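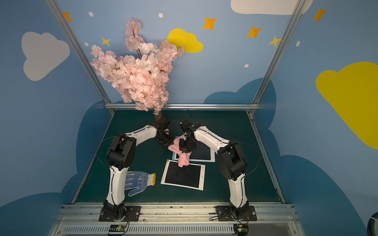

# Drurkska pauses two-arm wiping runs after gripper fault

Drurkska has stopped all two-arm wiping runs at its Standden lab after a right gripper failed to release a cloth on command. No one was hurt and no parts were damaged.

The fault showed up in June during a tablet-cleaning task, in which one arm wipes the screen of a drawing tablet and passes the cloth to the other arm. The controller sent an open command to the right gripper and logged it as complete. The fingers stayed closed. The left arm then took hold of the cloth and pulled, and the right elbow joint went over its torque limit. Both arms stopped within 8 milliseconds of the limit being crossed.

Femi Afolabi, who runs the test cell, traced the fault to the gripper's position reading. The software, called Amel, marked a grip as released when the motor current dropped. It did not check finger position. A worn motor coupling let the current fall while the fingers were still shut.

A search of the logs covered 1,158 handovers. It found 4 earlier cases with the same pattern, all on the right arm. In those cases the cloth slipped free before the torque limit was reached, so no stop was triggered and no alert was sent.

"The stop worked as designed. The release check did not," Afolabi said.

The coupling has been replaced. Nesma Tahiri is changing Amel so that a release counts only when current and finger position agree. If they differ, both arms hold still and the operator gets a warning. The same change will go to the left arm, which has shown no fault so far.

Single-arm runs continue at reduced speed. Two-arm work will resume once the new check has passed 1,000 handovers without a false release. Couplings on both grippers will be inspected monthly.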